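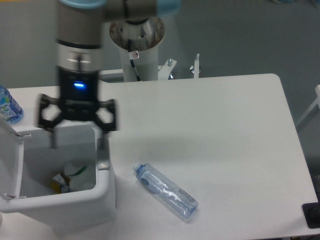
Bin on the table, lid up, bottle lying to the right of it.

Subject: Re: [bench-waste] Tabletop bin: liner, lid, bottles

On Wednesday the Nuvard bench wrote:

> We are thinking of ordering the same square bin you have on the
> Ravstead table. Three questions before we do.
>
> 1. Does the lid stay up by itself, or does it need a stop?
> 2. Do you put drink bottles in it, or keep them apart?
> 3. The Maes sheet gives a capacity of 8 liters. Is that to the rim
> or to the hinge line?
>
> Our present bin is round and has no lid. It gets knocked off the
> table when someone reaches across.

Answers in the same order.

1. It stays up. The hinge goes slightly past vertical and the lid rests there. We fitted no stop. With the lid up you need clear space on the hinge side, so put that side where no one has to reach. Ours is hinged on the left and stands near the left end of the table. If your traffic comes from the left, turn the bin.

2. Both, depending on the state of the bottle. Light paper, wrappers and cups go straight in. A bottle goes in only if it is empty and the cap is on. Full or part-full bottles stay on the table, upright, until someone claims them or pours them out. An empty with the cap off leaves a few drops at the bottom of the liner, and the paper soaks them up and sticks to the plastic.

Empties laid on their side are treated as trash. Bottles left standing are treated as still in use. That rule is informal but it has held up better than the label we had before.

3. To the rim. We measured with water, on a level surface, and got to the sheet figure with the surface just at the top edge. Usable volume is less. Bottles do not nest, and one laid across the opening will hold the lid up even when there is space under it. Drop them in cap first, close to a wall, and they go down on end. I would plan on 80 percent of the stated figure for mixed paper and cups, and well under that for bottles alone. 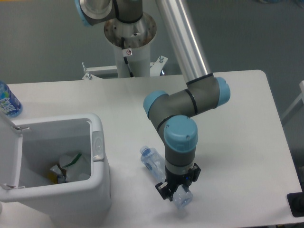

Bottle on its side, in the gripper. The one with the blue label is upright.

Two points you did not ask about.

Rim height. Check it against whatever has to pass over the bin. On a low table it makes no difference, but if you work seated, a tall bin at the front edge is awkward for the wrist. We tried a taller model from Malen first and sent it back for that reason.

Liners. The supplied ones are too short once folded over the rim and slide down under the first heavy item. We use a longer type, part 363 in the Maes list, sold in rolls of 32. Fold the extra length outward and push the air out of the corners before you close the lid the first time, otherwise the liner balloons and you lose part of the volume again.

As for the bin getting knocked off, the square base helps a little. A strip of rubber mat under it helps more. The bin is light when empty and will still slide on a smooth white top without one.

If you do order, please post the rim-to-base height of the one you receive. The sheet and our bin disagree on it and I would like to know whether ours is the odd one.

Ravstead bench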